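Well, colour me sceptical. The Clandau interconnector went quiet on Sunday, and by teatime every pundit with a webcam had decided who did it. I've read four different culprits so far, each one put forward with total confidence by people who, a week ago, couldn't have told you what an interconnector was.

I'm not saying it was an accident. I'm saying I don't know, and neither do they. An undersea power cable is a long, dull thing lying in mud, and it can be damaged by an anchor, a trawler, a bad joint or somebody with bad intentions. Working out which takes weeks, and the weeks are the bit we can't seem to stand. 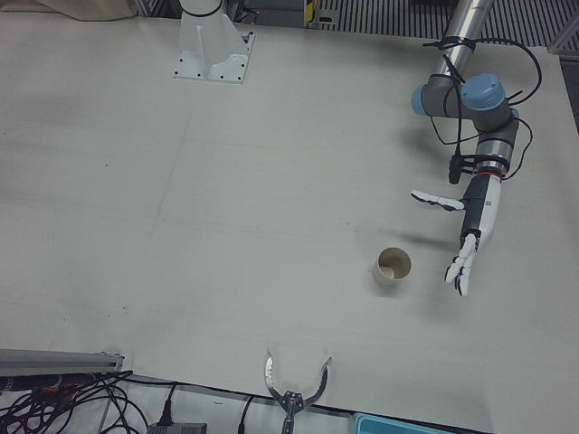 What bothers me more is the warning. The grid people at Ferkutside put out a report last October, 211 pages of it, and I did read the thing (well, most of it – the annexes nearly finished me off). It says quite plainly that the Clandau route has one landing point, one repair ship on call and no spare cable of the right sort in store. You don't need a spy to spot the problem there. You need somebody in the energy ministry to get past the summary!

My friend Lụa Lã used to work in shipping insurance and she has a much cooler head than me. Her view is that governments love a mystery because a mystery has no budget line. If it's sabotage, you make a speech. If it's neglect, you have to find the money. I told her that was a bit cynical and she laughed at me for a good long while. 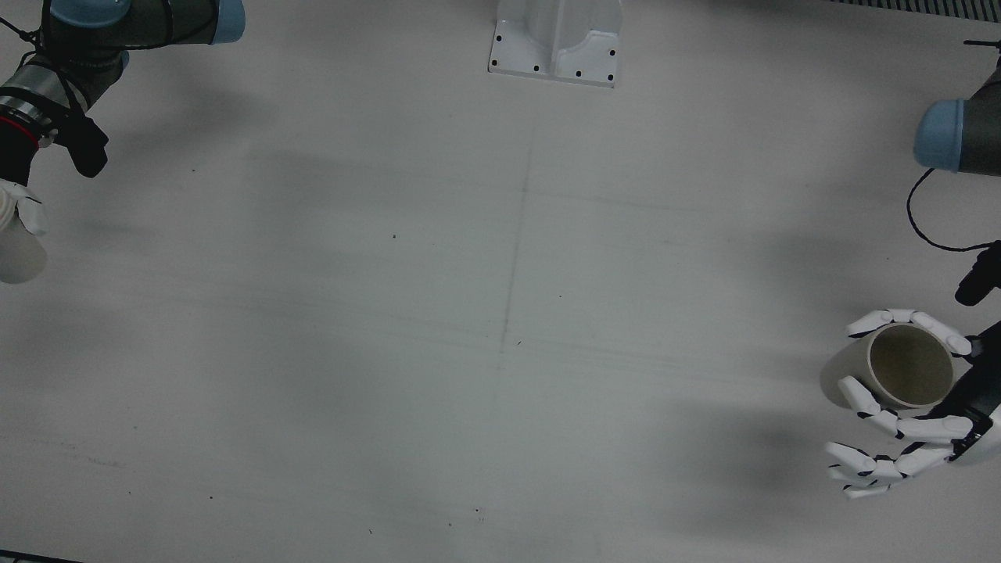
Meanwhile the Soylu government has promised patrols, and Kistik has promised bigger patrols, and there's been a lot of stern standing about on docks. Fine, send the boats. But there are 1237 kilometres of cable and pipe in that stretch of water and the joint plan gives us 2 ships to watch it. I wouldn't try to guard my allotment on those odds.

What I'd like is boring. Buy the spare cable. Pay for a second repair crew and keep them on call all winter. Build another landing point, even though it'll upset the people who live near it, and talk to them before the diggers turn up for once.
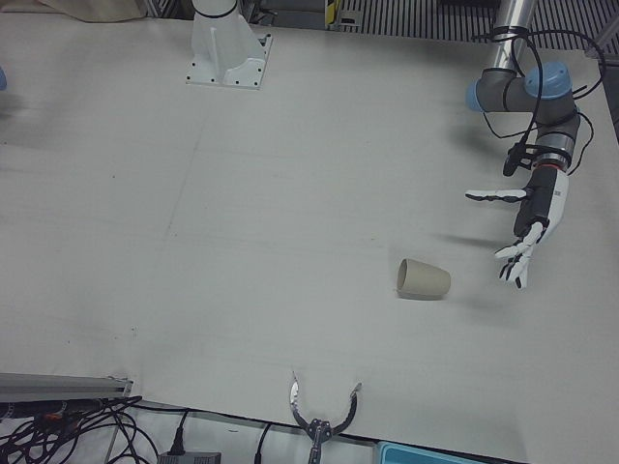
And please can we go easy on the threats until the divers have had a proper look? There are 3000 homes on the islands running on diesel generators tonight, and a shouting match between capitals won't boil a single kettle for them. If it does come out that somebody cut the thing on purpose, I'll be as cross as anyone, and I'll say so here. Until then I'm going back to those annexes.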